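The Bells Under Lake Pukari

An interview with Svyatoslav Kobzar

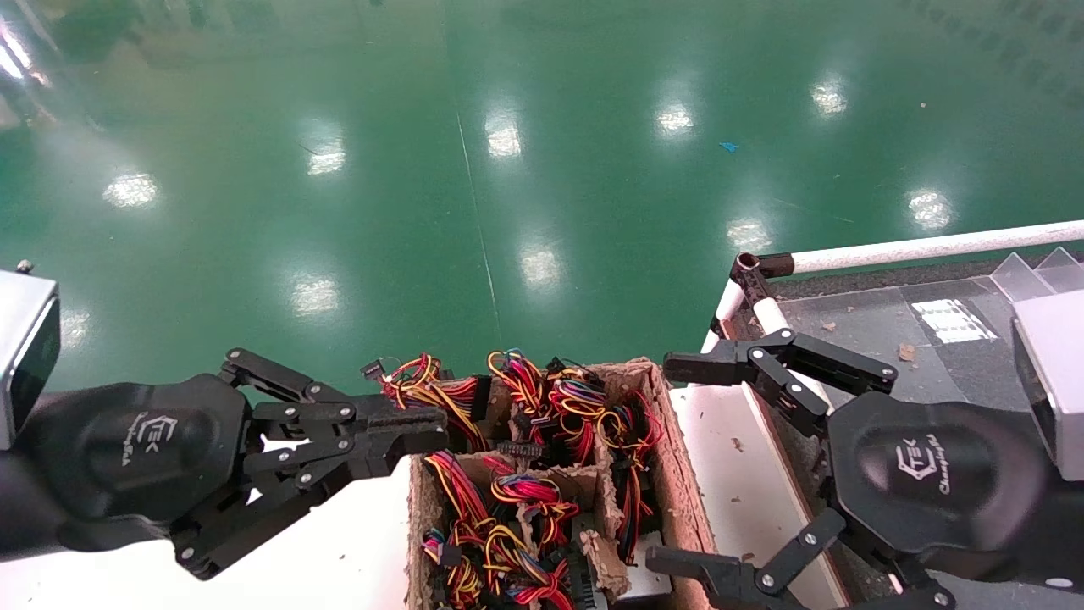 Bundled wire harnesses in a divided cardboard box, green epoxy floor beyond.

Svyatoslav Kobzar has spent 20 years reading stories of drowned towns. His new book, published by Prerno, deals with one of them: Fudberg, a market town said to have sunk beneath Lake Pukari in a single night after its people turned away a beggar. The legend says the church bells can still be heard before a storm.

I asked him first whether there had ever been a town.

"There was a village called Fudberg," he said. "It appears in two tax lists and then it drops out. It had a mill and a chapel. There were 12 households in the first list and fewer in the second. I can't find a market or a wall, and I can't find a flood."

The village stood on the north shore, on ground that is still dry. Kobzar has walked it several times. In May, when the crops are low, the line of the old mill channel shows up as a darker strip in the field. He thinks the people left over a generation or two, when the road moved to the other side of the lake and the mill lost its trade.

"People moved to where the road was," he said. "The chapel stone was carted off and reused. You can find pieces of it in barn walls in Bowen."

The drowning comes into the written record much later. The earliest version Kobzar has found is in a parish notebook kept at Bowen, written by a priest who was copying down what older people told him. In that version there is no beggar. The town sinks because the people worked through a feast day. The beggar is in the next version, and the bells come in after that.

I asked why he puts so much weight on the order.

"If it was a memory of a real disaster, I would expect the early versions to have more in them," he said. "Place names, family names, who got out. The early ones have almost nothing. The details pile up later, and most of them are found in stories about other lakes. The beggar is told all over Europe. So are the bells."

He does not accept the view, popular with local guides, that the town is 1000 years old and that the legend preserves a pagan sanctuary. The date, he said, comes from a painted sign put up for visitors, and the painter took it from a poem.

"I asked where the poem got it. It needed a number that fit the line."

Kobzar is more patient with the divers. Every few summers a group goes down and reports straight edges or a paved surface on the lake bed. He has looked at their sketches and been out on the boat with them. The lake bed on that side is bedded limestone, he said, and it breaks along straight joints. Slabs of it look laid. He has asked for a worked stone, a piece of pottery or a roof tile, and so far has been shown none.

"I'd be glad to see one. I would have to rewrite chapter four."

Chapter four is the longest in the book and covers the bells. Kobzar collected accounts from people who say they have heard them, and he does not treat these people as liars. Several described the same conditions, a south wind and low cloud. On such days the bells of Bowen carry across the water, and a listener on the north shore hears them from the direction of the lake.

"They heard bells," he said. "The question is which bells. A woman who grew up there told me she knew perfectly well it was Bowen, and that her grandmother knew it too. They still called it Fudberg ringing. It meant take the washing in."

I asked whether he worried that the book would spoil the story for people who live there. He said he had read parts of it aloud at the school in Bowen, and the children mostly wanted to know what happened to the miller.

"I don't know what happened to the miller. He's in the first list and not in the second."

His next project is the parish notebook itself, which has never been printed in full. The handwriting is poor and a third of the pages are stained. He expects it to take longer than the book did.

05/12/2023

Comments

millpond_reader: My mother's family is from near Bowen and we were always told it was a miser, no beggar at all. Is that version in the book?

T. Harrow: The limestone point is fair, but absence of pottery in a lake that silts up that fast doesn't prove much. Has anybody taken cores?

gretel44: Chapter four was the best part for me. I wish there had been a map.

This site uses cookies to remember your settings and measure traffic. By continuing to browse you agree to their use. Accept | Manage preferences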